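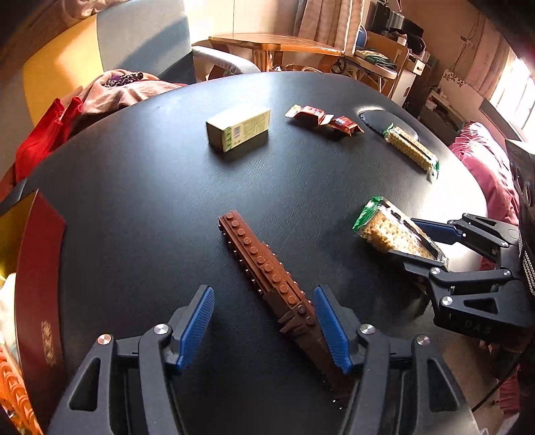
*Crackers on the right, brick assembly on the left: the two-gripper round of the pad trials.*

## Gripper notes: the blue pads get their turn

Anyone who read last month's item will recall that we had two sets of finger pads to compare and a great deal of confidence about which would win. The confidence has been put away in a drawer.

The hand-held pair went through 142 pickups with the ridged blue pads fitted, then the same 142 with the smooth ones from Odholm. Same hands on the handles throughout (Annunziata Amato's, with breaks for coffee), same list of objects, same household table. We score a pickup as good if the object leaves the table, stays level enough to be moved across, and gets put down in the condition it was found. That last part matters more with crackers than with bricks.

The brick assembly was supposed to be the hard one. It's long, it's stepped, and it has studs in places where a finger would like a flat surface. The ridged pads managed it 5 times out of 5 when the fingers came down on either side of the middle. Grab it near the narrow end and it swings like a gate. The smooth pads did fine too, as long as you squeezed hard enough to regret it.

The cracker packs were meant to be a rest between bricks. They took up most of the afternoon. A clear wrapper slides around on its contents, so the fingers can have a perfectly good hold on the plastic while the crackers make other plans. On the smooth pads we lost nearly 60 percent of the first tries. The ridges helped a lot, and going in slower helped more, a finding we would have been happier to get before lunch.

Wrapped candies are still on the list for the Kimaro fingertips, which are narrower and have so far spent their time with us in a shipping box.

A word on the controller. Rurkolum's new build logs finger opening at every step and it behaved well, apart from one session where it recorded the left gripper as the right one and the right one as also the right one. Annunziata has relabeled the files by hand and would prefer not to discuss it. The fix is in the build we're running now.

If you want the numbers, the full sheet is in the Fasar shared folder, all 432 rows of it, including the repeat runs we did after 4 p.m. – please don't sort it by the notes column. Next up is the same list with the grippers swapped left for right.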